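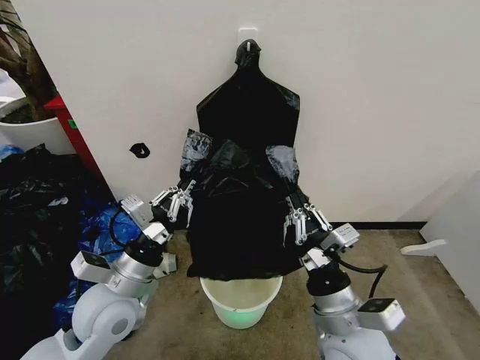
Waste Stream Technician (Household and Small Commercial)

Employer: Hartley Materials Recovery
Location: Irness transfer station, with travel to collection routes
Reference: 2669
Posted: 29 October 2019
Type: Full time, fixed term of 10 months, extension subject to funding
Reports to: Waste Characterization Supervisor

Background

Hartley Materials Recovery operates the Irness transfer station and holds the collection contract for the Irness and Zititz districts. Under that contract the company must report the composition of residual waste from single-family homes, apartment buildings and small offices. Composition data are used to set container sizes, adjust collection frequency and estimate how much food waste and recyclable material is still being placed in the trash.

The current characterization round, known internally as Cladudura, starts in December. The technician will join the sorting team for this round and will be responsible for sample intake, hand sorting, weighing and record entry. The work is physical and repetitive. Applicants should read the section on working conditions before applying.

Duties

Collect bagged samples from selected addresses according to the daily route sheet. Samples are taken before the regular collection vehicle arrives and must not be mixed between addresses.

Label each bag at the point of pickup with the address code, container type and time. Unlabeled bags are rejected at intake.

Check bags for leaks, punctures and free liquid. Drain free liquid into a tared container, record the weight and enter it under the liquid fraction.

Open bags on the sorting table and separate contents into the categories listed in the sorting manual. Items that fall into more than one category are assigned by the heaviest component.

Weigh each fraction on the bench scale and enter the result on the sort sheet. Gross weight is recorded before opening and compared with the sum of fractions. Samples outside the permitted loss are flagged for the supervisor.

Record the type and condition of the bag itself. Film plastic from liners and bags is weighed as a separate fraction after shaking out loose material.

Set aside batteries, sharps, pressurized cans, medicines and unidentified chemicals without further handling, and notify the supervisor.

Clean tables, scales, bins and floor drains at the end of each shift. Verify the bench scale against the check weights at the start and end of each shift and sign the log.

Transfer sort sheets to the database by the end of the next working day.

Required

High school diploma or equivalent.

Valid driver's license with a clean record for the past two years. Routes are driven in a company van with automatic transmission.

Ability to lift 50 pounds repeatedly and to stand for most of a shift.

Legible handwriting and basic spreadsheet skills. A short data entry test is part of the interview.

Current tetanus and hepatitis B vaccination, or willingness to begin the series before the start date. The company pays for vaccination.

Preferred

Previous work in a recycling plant, transfer station, laboratory intake room or commercial kitchen.

Familiarity with stratified sampling. Training is given, but technicians who understand why an address cannot be swapped for the one next door tend to make fewer route errors.

Forklift certification.

Working conditions

Sorting takes place in an enclosed, ventilated bay on the east side of the transfer station. The bay is heated but the adjoining tipping floor is not, and the door between them is opened many times per shift. Odor is constant. Contact with spoiled food, diapers, pet waste and broken glass should be expected.

Coveralls, cut-resistant gloves, nitrile over-gloves, eye protection, safety boots and respirators are supplied. Facial hair that interferes with the respirator seal is not permitted in the bay. Showers and a laundry service are on site. Work clothing may not be taken home.

The shift runs from 5:30 a.m. to 2:00 p.m. with a paid break of 20 minutes and an unpaid meal break of 30 minutes. The team consists of 6 sorters and one supervisor. Route duty and table duty alternate weekly. One Saturday shift per month is required and is paid at the overtime rate.

Privacy

Household waste contains mail, prescriptions and other personal items. Technicians sign a confidentiality agreement. Names and account numbers are never recorded, and paper bearing personal information is shredded after weighing. Removing any item from a sample, regardless of value, is grounds for dismissal.

Pay and benefits

Pay is hourly, at grade 4 of the Hartley operations scale, with a supplement for hours worked in the sorting bay. Technicians who remain through the final sort receive a completion payment of $2000, less tax. Health coverage begins on the first day of the second month. Paid leave accrues from the start date. Parking is free. The Irness bus does not run early enough for the start of the shift.

How to apply

Send a resume and a cover letter of no more than one page to the personnel office at the Irness transfer station, or leave both at the weighbridge window in a sealed envelope marked with the reference number above. State your earliest start date and whether you hold a forklift certificate. Do not send original certificates.

Selected applicants will be invited to an interview followed by a two-hour trial at the sorting table. The trial is paid. Protective equipment is provided; bring your own socks and a change of clothes.

Offers are conditional on a driving record check, a respirator fit test and a pre-employment physical. Applicants who were not selected in the previous round may apply again and do not need to repeat the data entry test if they passed it.

Hartley Materials Recovery is an equal opportunity employer. Applicants who need an adjustment to the interview or the trial should say so in the cover letter.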